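Prüfliste Werkraum und Aufenthaltsraum, Haus Widier
Datum der Begehung: 27. April 2021
Geprüft durch: Melur Khoo

1. Fluchtwege
Tür zum Hof von innen ohne Schlüssel zu öffnen: ja
Durchgang frei: nein
Bemerkung: Zwei Stapel Stühle vor der Hoftür, wurden noch während der Begehung umgestellt.

2. Feuerlöscher
Prüfplakette gültig: ja, bis November
Bemerkung: Halterung im Flur sitzt locker. Neue Dübel setzen.

3. Elektrik
Steckdosen fest, Abdeckungen heil: ja
Mehrfachsteckdosen hintereinander: eine, hinter dem Kühlschrank
Bemerkung: Sofort entfernt. Der Wasserkocher bekommt die Steckdose neben der Spüle.

4. Tische und Ablagen
Standfest: ja
Kanten ohne Splitter: ja
Oberfläche: leichte Schlieren und Scheuerspuren, kein Mangel
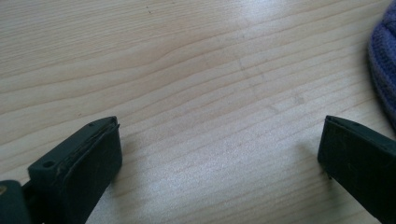
Helle Tischplatte mit Maserung

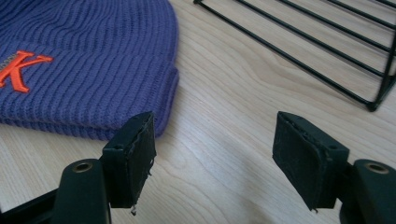
Bemerkung: Nachölen kann bis November warten. Öllappen danach ausgebreitet im Freien trocknen, nicht in den Papierkorb. Persönliche Sachen gehören beim Arbeiten an die Garderobe.

5. Regale
An der Wand verschraubt: linkes ja, rechtes nein
Bemerkung: Das rechte Regal (Toivonen, Tiefe 400 mm) kippelt beim Anfassen. Bis zur Befestigung die oberen Fächer leer lassen. Winkel sind bei Prarnetti bestellt.

6. Leiter
Sprossen und Gelenke in Ordnung: ja
Bemerkung: Ein Gummifuß abgenutzt, Ersatz bestellen.

7. Erste Hilfe
Kasten vollständig: nein
Bemerkung: Es fehlen Pflaster und eine Schere. Verbandbuch liegt bei.

8. Lüftung
Fenster lassen sich ganz öffnen: ja
Bemerkung: In der Pause und nach Schleifarbeiten 30 Minuten lüften.

Offen: Punkte 2, 5, 6 und 7. Nachkontrolle nach Eingang der Winkel, Schlüssel im Büro Skistum abholen.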